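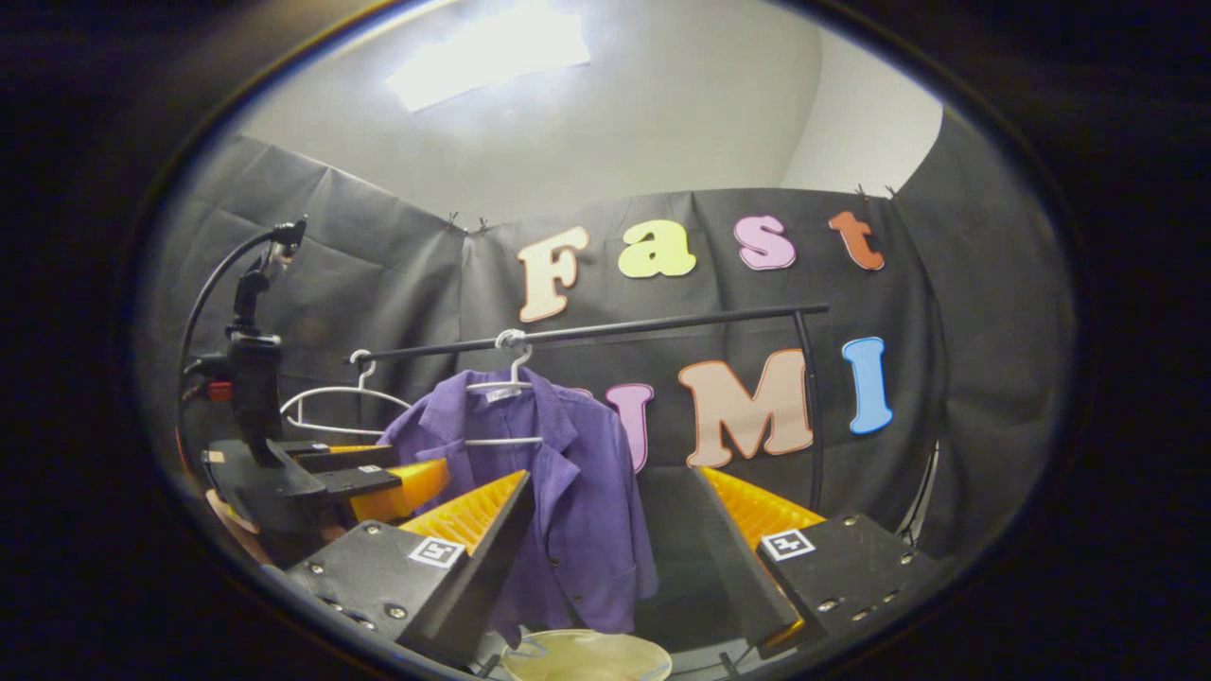
Figure 6.1 A purple button-up jacket, with a pale round plate below.

Chapter 6: Where Food Scraps Go

I didn't think much about banana peels until I moved to Nallby, where my kitchen trash can smelled terrible by noon and I had no idea what to do about it. My neighbor Sushil Solanki had a compost heap behind his garage, and he let me dump my scraps there (I owe him a lot of tomatoes for that!). By April I was hooked, and I started asking where everybody else's peels went.

Mostly they went to the landfill in Grestotlow. Food buried that deep gets very little air, so the microbes that break it down give off methane — a gas that traps a lot of heat. In a compost heap with plenty of air, different microbes do the work, and you get mostly carbon dioxide, water, and that dark crumbly stuff gardeners love. 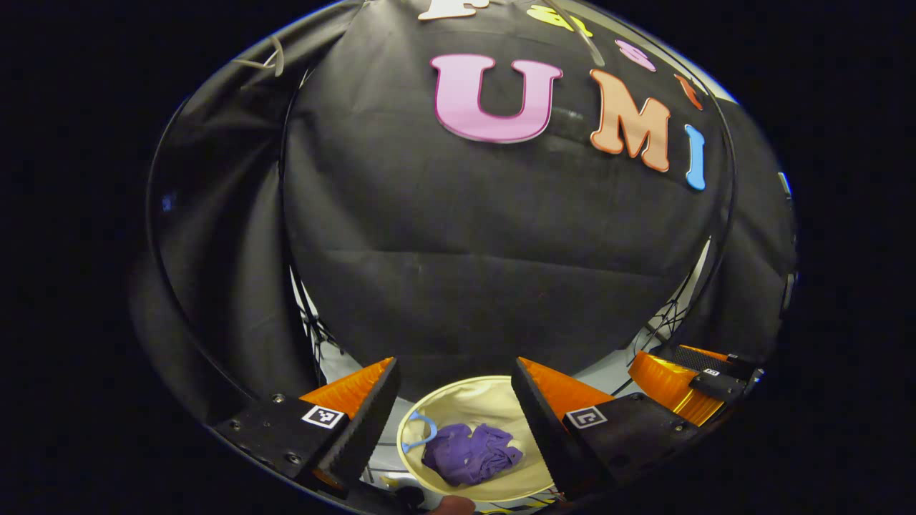
Can I put cooked food in a backyard heap?
Small amounts of plain rice or vegetables are fine, but leave out meat, cheese, and anything oily.

In this chapter we'll follow the town's pickup program, which began with 60 homes and now serves 415. I'll show you how to read the weight logs, and we'll work out what happened in the month the trucks brought in 2,587 pounds of scraps and half of it got turned away. Keep your notes on decomposers from Chapter 5 handy — we're going to need them in Section 6.1, where we start with the microbes.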